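Wareck garment sorting center

The Wareck garment sorting center is a secondhand clothing plant operated by the firm Altıntaş. It receives donated and returned clothes, grades them, folds the sellable part and ships the remainder to rag dealers. The plant is best known, to the extent that it is known, for the gradual automation of its folding hall under a program called Varkuvell, and for the length of time the word "gradual" has been doing work in that sentence.

Background

Altıntaş took over the building from a mattress wholesaler and opened it with 203 employees, most of them on the grading and folding tables. Folding was considered the easy job. New hires started there, and people with bad backs were moved there by supervisors who had never folded for a full shift. Pay was by the crate, a system remembered fondly by fast folders and by hardly anyone else.

Under plant manager Volkan Uysal, the company bought its first conveyor and a scanner that sorted items by color. The scanner handled plain T-shirts well. Anything with a pattern went to a bin marked OTHER, which by the end of the first month was the largest category in the building. Two graders were assigned to it full time. Their job title, scanner support, appears in company papers to this day.

The Varkuvell program

Varkuvell was announced in October at a meeting in the canteen. Its stated goal was a line of two-armed robots able to pick up a garment from a heap, find its corners, and fold it to store standard. The slides promised 400 garments an hour. The first arms, supplied by the contractor Clellix, managed 9, a figure that included one pillowcase folded twice.

Cloth is a known difficulty in robotics. A box keeps its shape when it is grabbed, while a sweater has as many shapes as there are ways to drop it. Clellix engineer Bjartur Hallgrímsson proposed that the arms learn from people handling clothes with hand-held grippers, one in each hand, fitted with the same kind of fingers that a robot would use. The plan called for practice in ordinary bedrooms as well as at the plant, on the grounds that the stores' home pickup service would someday need folding there too. The stores did not yet have a home pickup service.

Folders were invited to apply for the new post of demonstrator. Birsen Dağdelen, the quickest folder on the morning shift, was the first to be accepted. She later told the staff newsletter that she had spent eleven years learning to do the job with her fingers and one week learning to do it with tongs.

Effects on staff

The change from folder to demonstrator brought a fixed hourly wage, a chair, and a good deal of waiting for files to copy. Crate pay ended for the demonstrators and continued for everyone else, which led to a dispute lasting most of a winter. Shift representative Kadir Toprak argued that a person teaching a machine to fold should earn more than a person folding. Management replied that demonstrators folded fewer clothes. Both statements were entered in the minutes as correct.

The dispute ended with a single rate and a written rule that no folder could be let go on account of an arm that the folder had helped train. The rule said nothing about arms trained by someone else. It was amended the following spring.

Headcount at the plant has since risen to 285. The company credits growth in the secondhand trade. Toprak has credited the robots, on the theory that each one needs a person to stand beside it and pull sleeves out.

Demonstration work

A demonstrator works with a gripper in each hand and a pile of unsorted clothing, usually on a bed or a low table. Padded jackets are the least popular item. They slide, they puff back up after pressing, and their elastic cuffs give the fingers only a small bunched edge to hold. Demonstrators are told to work at a natural pace, an instruction that former crate workers have found hard to interpret.

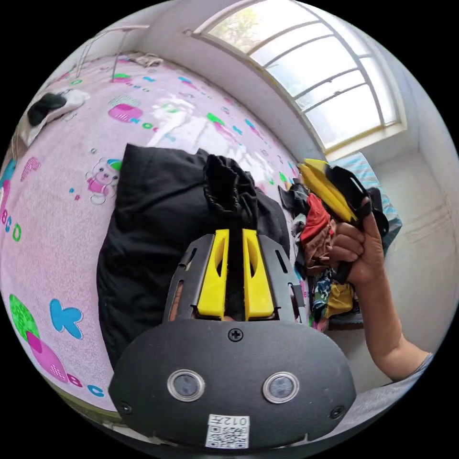 Reception

Ferhat Yaman, who wrote a short history of the plant for its parent company, called Varkuvell "a success in every respect that was measured." The newsletter printed the remark on its front page without comment. The OTHER bin remains in use and was replaced with a larger one last year.

See also

Clellix
Piece-rate pay
Laundry folding machines
Secondhand clothing trade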